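Why Bridges Have Gaps in Them

If you have ridden in a car over a long bridge, you may have heard a thump at each end. The thump comes from an expansion joint, a gap in the road that engineers put there on purpose.

Steel and concrete get slightly longer when they warm up and slightly shorter when they cool down. In a short object the change is too small to see. In a long one it adds up. The Revik Bridge is 1028 feet long in January and a few inches longer in August. If both ends were fixed in place, the deck would push against its supports until something cracked or bent.

How the joint works

One end of the deck is fastened down. The other end rests on bearings that let it slide or tilt. Metal teeth cover the gap, like the fingers of two hands pushed partway together. As the deck grows, the teeth move closer. As it shrinks, they move apart. Tires can cross at any time of year.

The Wallus Bridge has joints at 2 places, one at each end of the main span. Valentyna Skoryk inspects them with a steel ruler and writes down the air temperature with every reading – a gap measurement is of little use without it.

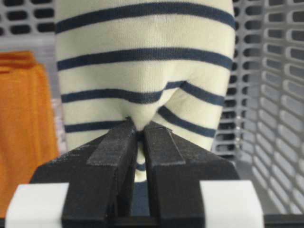

Engineers also have to know how a load changes the shape of a bridge. They paint straight lines on a test beam, press on it, and look for bends in the lines. Cloth can show the same effect. The navy stripes on the cream knit run nearly straight in one place and bow where the fabric bulges. A steel beam bends far less than a knit, so the lines on it are checked with instruments. At the Conneely test hall, a beam is loaded to 800 pounds, measured, and then loaded again.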